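Chapter 14
Openings, Profiles and Clearance
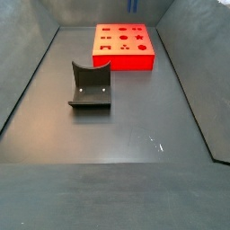
Fig. 14.1 Red shape-sorter box with an L-shaped bracket in front of it, in an open-topped grey enclosure.

Contents of this chapter
14.1 Terms used
14.2 The profile of a solid
14.3 Clearance
14.4 Orientation and symmetry
14.5 Brackets and other bent parts
14.6 The surrounding space
Problems are set at the end of the chapter. Tables of standard clearances are in Appendix C, page 376.

Before starting this chapter you should be able to draw a solid in plan and two elevations, find the diagonal of a rectangle, and read a vernier scale. Students who have not covered tolerances should read Chapter 9 first. The treatment here follows the course notes prepared by Finbarr Keane for the Sondbridge workshop certificate, with the order of topics changed.

14.1 Terms used

An opening is a bounded gap in a plate or wall through which a solid may pass. The child's shape sorter is the most familiar object built entirely around this idea. Its lid or body carries shaped cutouts, and each cutout is meant to admit one piece and refuse the rest. The same requirement appears in the keyway, the plug socket, the battery compartment and the letter plate.

The part is the solid that is offered to the opening. The part need not have been made for it. A good deal of this chapter deals with parts that have no matching cutout, where the question is whether they will go through regardless. A bracket such as the one in Fig. 14.1 is a part in this sense when it is offered to an opening, and its shape must be examined in the same way as that of a purpose-made piece.

The axis of entry is the straight line along which the part is moved. Unless a problem states otherwise, the axis of entry is at right angles to the plane of the opening. Entry with rotation, where the part is turned while it passes through, is taken up in 14.5.

The land is the thickness of material through which the opening is cut. A thin lid has a short land. A thick block has a long land if the cutout keeps the same outline all the way down, but many blocks are hollow behind a thin wall, and the land is then the thickness of that wall only. The outside dimensions of a block do not tell you which case applies.

14.2 The profile of a solid

Hold a part in one fixed attitude and project its outline on to a plane at right angles to the axis of entry. The figure obtained is the profile of the part in that attitude. For a straight entry, the part will pass if its profile can be placed wholly inside the outline of the opening.

Two points follow.

First, the profile belongs to the attitude as well as to the part. A cylinder seen along its length has a circular profile. Laid on its side it has a rectangular one. A triangular prism has a triangular profile from the end and a rectangular profile from each side face.

Second, parts that differ greatly may share a profile. A short cylinder, a long cylinder and a cone of the same base diameter all show the same circle when viewed along the axis. An opening cannot distinguish between them. Where a sorter must separate such parts, some other feature has to be used, normally the depth of the cavity behind the opening.

Example 14.1
A square bar has sides of 20 mm. The opening is a circular hole 30 mm in diameter. Will the bar pass end first?

The greatest dimension of the profile is its diagonal.
Diagonal = 20 x 1.414 = 28.3 mm
The diagonal is less than 30 mm, and the profile can be placed inside the circle with its corners clear. The bar passes.

Note that the bar passes although the opening is of a different shape from the profile. Agreement of shape is not required for entry. It is required only when the opening must also refuse other parts, or hold the part at a set angle once it is in.

Example 14.2
The opening in Example 14.1 is replaced by a square one with sides of 20 mm, and the part is a round bar 20 mm in diameter. Will the bar pass?

On nominal sizes the circle touches the square at the middle of each side. There is no clearance. Whether the bar passes depends on the tolerances of both, and the question cannot be answered from the nominal sizes alone.

14.3 Clearance

Clearance is the difference between a dimension of the opening and the matching dimension of the profile. It is positive when the opening is the larger. In Example 14.1 the clearance across the diagonal is 1.7 mm. It is usual to state the total clearance. The gap on one side, when the part is centred, is half that value, and drawings should make plain which of the two is meant.

Clearance has to provide for the following: the tolerance on the part, the tolerance on the opening, any coating on either, the error in placing the part over the opening, and the error in its angle. In work done by hand the last two are normally the larger. Moulded parts may also carry a slight taper, known as draft, and should be measured at the wider end.

A small chamfer or radius at the mouth of the opening increases the error in placing that can be accepted. It does not alter the clearance further in. Students often measure across the chamfer by mistake and record an opening larger than the true one. Measure on the land.

Too little clearance leads to jamming. When a part enters at a small angle it touches the land at two places, one near the mouth and one lower down on the opposite side. Further pushing then increases the friction at both contacts. The part should be withdrawn slightly and straightened before it is offered again. Jamming is most likely when a small length of the part has entered, and becomes less likely as the engaged length grows.

Too much clearance allows wrong parts through. A designer of sorting openings must therefore work between two limits, and the upper limit is set by the whole family of parts, including those for which the opening was not intended.

14.4 Orientation and symmetry

Suppose that the part has been placed above the opening with its axis correct. It may still need to be turned about that axis. The number of distinct positions in which it will enter during one full turn is called its order of entry.

Circular profile: any position
Square profile: four positions
Equilateral triangle: three positions
Rectangle, not square: two positions
L-shaped profile: one position

These values assume an opening of matching shape with small clearance. They do not apply to cases such as Example 14.1, where a round opening admits the square bar at any angle about its axis.

A high order of entry makes assembly quicker. A low order is chosen when the part must go in one way only. The L-shaped profile is useful for this purpose. An L with arms of equal length and thickness is still symmetrical about a line drawn through its corner, and may be entered from either face. Making one arm longer removes this second choice.

14.5 Brackets and other bent parts

An L-shaped bracket has two arms meeting at a corner. Its profile changes sharply with attitude. Viewed so that both arms appear edge-on, it shows the letter L. Viewed square to the face of one arm, it shows a rectangle, and the other arm contributes no more than its edge.

Straight entry along a line parallel to one arm requires an opening large enough for the full reach of the other. Entry with rotation may need much less. One arm is passed through first, the bracket is turned about its corner, and the second arm follows. The opening then has to admit the arm and the corner but never the whole L at once. The method depends on a short land and on free space behind the opening in which the first arm can swing.

The procedure for testing a bracket is as follows.

1. Measure the length, width and thickness of each arm.
2. Draw the profile in each of the three principal attitudes.
3. Compare each profile with the opening and reject those that cannot be placed inside it.
4. If none remains, measure the land and the space behind the opening.
5. Draw the bracket at several stages of the turn and check each stage for contact.

Step 5 may be done with a card template. Peadar Hennessy's method, in which the template is pinned at the corner and traced at equal steps of angle, gives a clear record and is recommended for the first two problems.

14.6 The surrounding space

An object placed on an open bench can be approached from every side. Inside an enclosure with walls and an open top, the approach is mainly from above, and the walls limit the attitudes in which a long part can be turned. An opening in the upper face of a box suffers least from this restriction. An opening in a side face needs a free distance in front of it at least equal to the length of the part, measured along the axis of entry.

The distance from each wall should therefore be recorded with the dimensions of the opening. Enter both on the form used for Exercise 14A, together with the height of the walls and the position of any loose part on the floor.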